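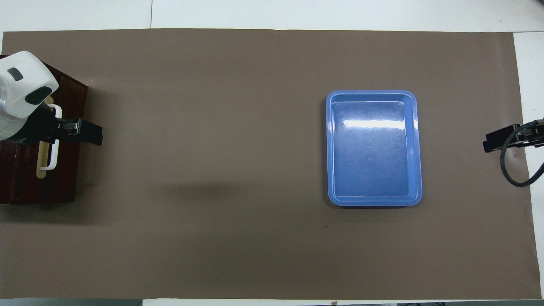

Brown paper on the table, with a blue plastic tray on top.

How to cover a work table with brown paper

A paper cover is the cheapest way to protect a table from glue, ink, pencil and small scratches. It goes down in a few minutes and comes up in one piece when you are done with it. I have used the same method on the tables in my shop at Parkholm for a long time, mostly for bookbinding and box making, but it works for any kind of light craft work.

What you need

Brown kraft paper on a roll, wider than the table if you can get it
Low-tack masking tape
A long straightedge
A sharp knife and a cutting mat, or long scissors
A soft cloth
A pencil

Choosing the paper

Thin wrapping paper tears as soon as you lean an elbow on it. Look for a weight of at least 80 grams per square meter. The heavier papers last longer but they hold their curl from the roll, so they take more work to get flat. I buy the Zelarent roll in the plain matte finish. Don't use coated paper. Tape lifts off the coating, and a wet brush leaves a puddle that runs to the edge.

If the roll has a printed side, put that side down. Print can rub off on light-colored work.

Step 1. Clean the table

Wipe the top with a damp cloth and let it dry all the way. Crumbs and dried glue will show up as bumps under the paper, and a bump is enough to spoil a straight knife cut or a pencil line. If the table is made of two tops pushed together, check that they are level. A step at the joint will wear through the paper within a few days.

Step 2. Measure and cut

Decide how much of the table you want covered. You don't have to go all the way to the edges. I like to leave a bare margin so the tape has something to hold on to, and so there is a clean place to set down things that shouldn't touch glue.

Unroll the paper on a clean floor or a second table. Mark the length at both sides, join the marks with the straightedge, and cut. Cut a little long. You can trim later, but you can't add.

Step 3. Take out the curl

Roll the sheet up the opposite way, fairly loose, and leave it for 12 minutes or so while you get your tools out. Then lay it flat with the curl side down. If the ends still lift, put books on the corners and leave it overnight.

Some people iron the paper. It works on thin sheets with a dry iron on low, but heavy paper tends to come out wavy.

Step 4. Tape it down

Start with the long side farthest from you. Line it up with the table edge and put one short piece of tape at the middle. Smooth the paper toward the corners with the cloth, and tape each corner. Then go to the near side and do the same thing, pulling gently as you go. Tape the short sides last.

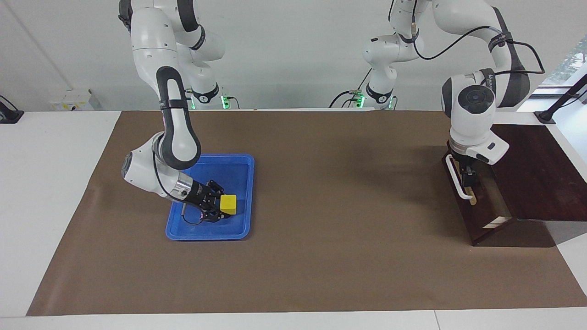 Don't pull too hard on the short sides. Paper stretches a little in damp weather and shrinks when the heating comes on, and a sheet that was pulled tight in May can split along the tape by winter. Flat is enough. It does not need to be tight like a drum.

Press the tape with your thumbnail along its whole length. If a corner keeps lifting, the table was probably still damp.

Step 5. Mark it up if you want

One good thing about paper is that you can write on it. I draw a line 2 inches in from the near edge and keep everything behind it. You can also rule a grid, trace around the jars you use often, or write down measurements as you work. Use pencil. Ink and marker can bleed through to the table.

Looking after it

Brush off scraps with a dry brush at the end of the day. Blot spills right away and don't rub, as wet paper pills up. Small tears can be patched from the underside with the same tape - lift the nearest edge, slide the piece in, and press.

Turn the sheet over when the top side gets too marked. If glue has soaked through, skip this and put down a new one.

I change the cover every other Tuesday when the shop is busy. The old sheets get cut up for glue scrap and for masking when I sand with 400 grit. Take the tape off slowly, pulling it back low along the table, and wipe the edges with a little warm soapy water if any sticky residue stays behind.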